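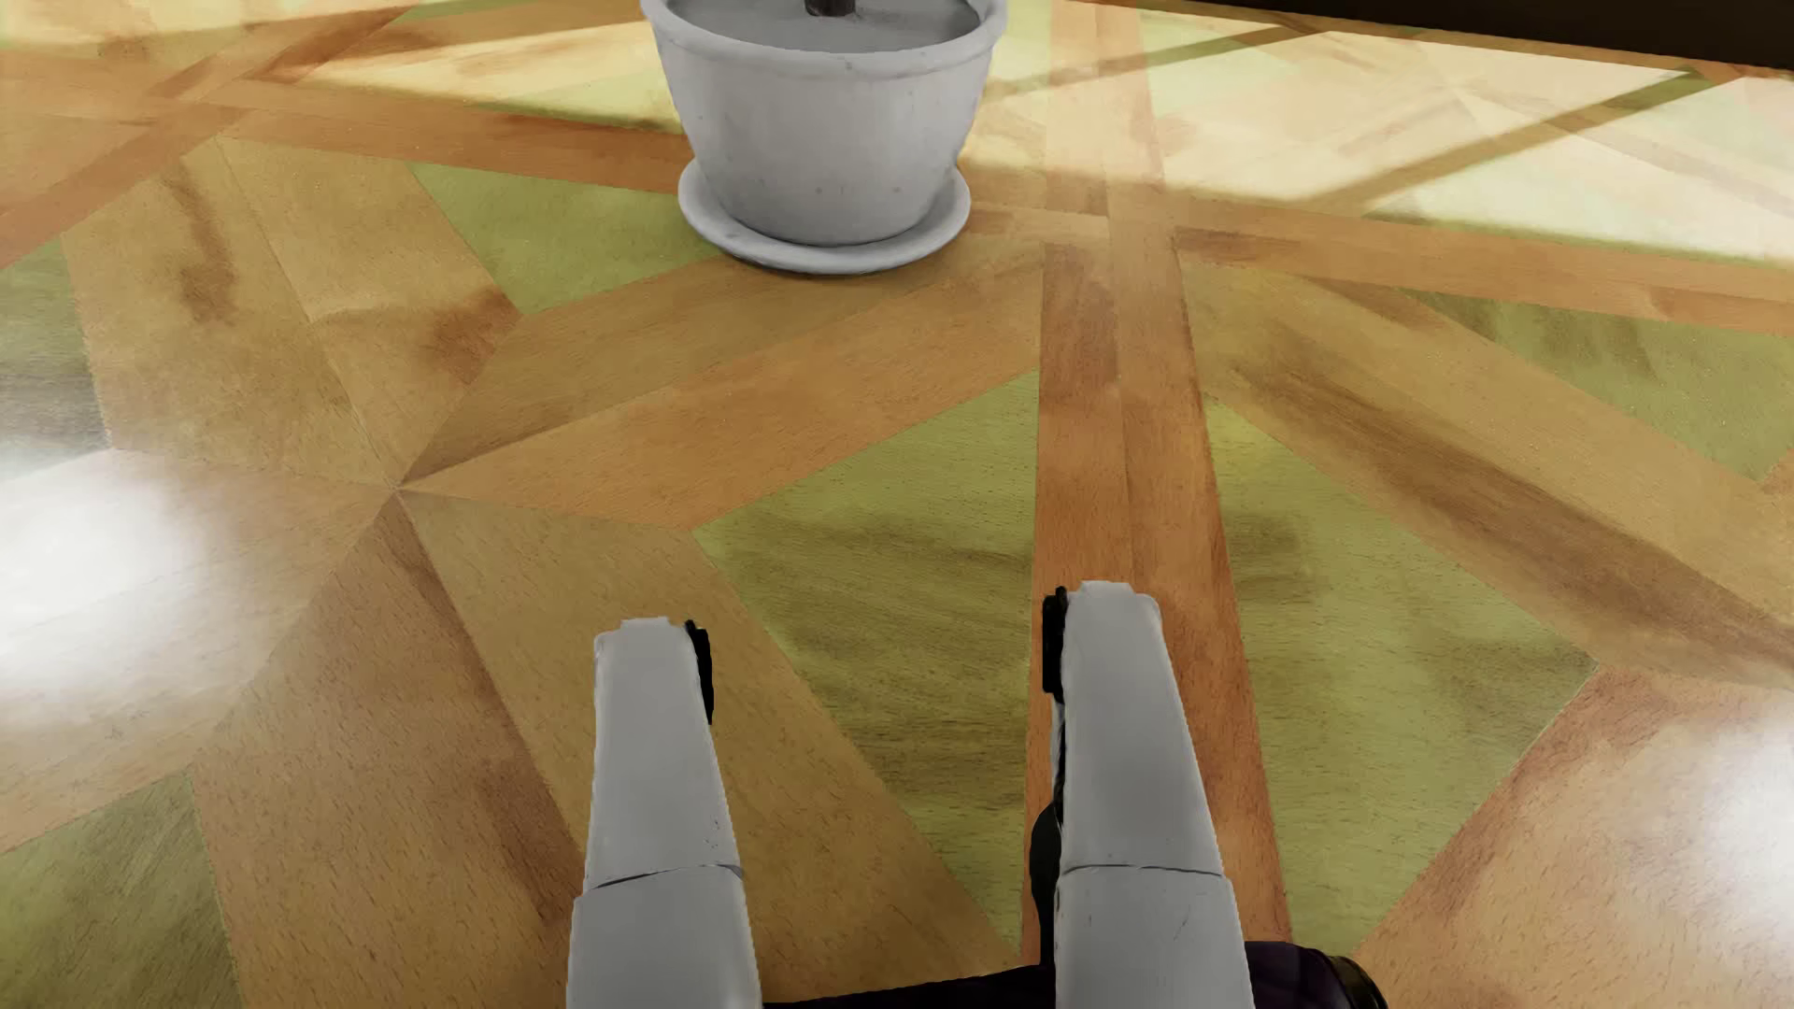 Simulation-first budgeting is a way of planning the purchase of a household or service robot in which the buyer spends money on simulated trials before ordering a machine. It is used mostly by care providers, hotels and small research groups looking at humanoid robots. Sellers present it as a way to avoid an expensive mistake, a claim that rests on thin evidence. The usual test is a furnished room built in software, where the robot deals with ordinary obstacles such as a heavy-rimmed planter in its saucer, standing on a polished floor right in front of the robot's two gray limbs. A scratched floor or a cracked pot costs nothing there. The same trial says very little about what either would cost in a real building.

Origins of the practice

The term was popularized by Barry Sedgwick, a purchasing adviser, in a handbook for the supplier Clarunex. Sedgwick proposed that buyers set aside a trial budget first and treat the hardware price as unknown until the trial was over. Clarunex also sold the trials. Later editions of the handbook mention this in a footnote.

Typical costs

A basic package from Clarunex was listed at $900 and covered one room, one robot model and 140 hours of simulated running. Extra rooms were $300 each. Rarkidness, a competing service, charged $2,000 for a package with no limit on rooms, though changes to the furniture were billed separately. Neither price included staff time. Anathi Radebe, who reviewed trial budgets for the hotel operator Padar, found that preparing floor plans and reading the results took more of the budget than the simulation did.

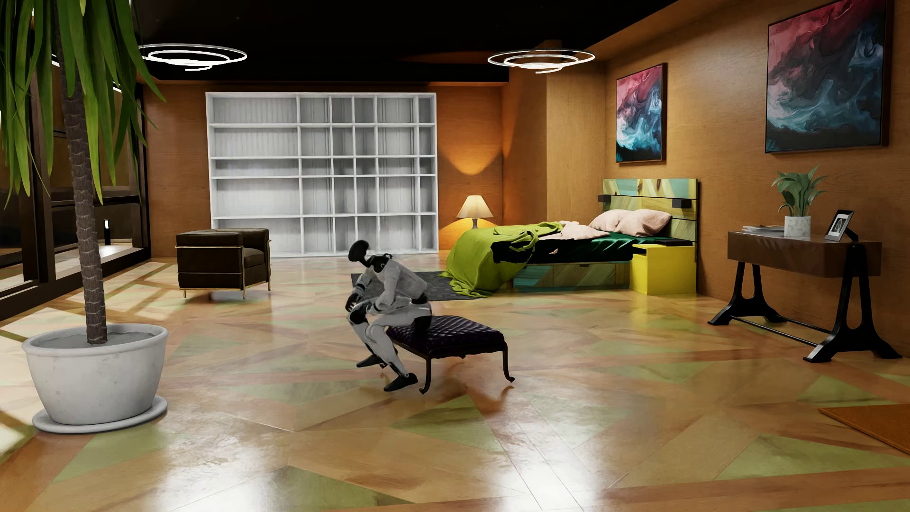
Room detail is the other large expense, and it is where budgets tend to drift. Glossy floors, bunched bedding, rugs and potted trees all take time to model, and suppliers usually recommend more of them. Whether the added detail leads to a better purchase has never been shown in a way that outsiders could check. Padar paid for the detailed version of its guest room and ended up with the same shortlist it had drawn up beforehand.

Criticism

Suleiman Mohammed has argued that the method answers the wrong question. A simulated robot does not need a service contract, a spare battery or somewhere to be stored — and those are the lines that most often break an equipment budget. Marcelino Batista, a former Clarunex sales engineer, defended the trials as a cheap way to rule out machines that are plainly too big for a room. He conceded that a tape measure would catch many of the same cases.

Supporters answer that real demonstrations are also staged, usually by the seller and in the seller's own showroom. Critics generally accept the point, and some advise buyers to pay for a short rental instead of either.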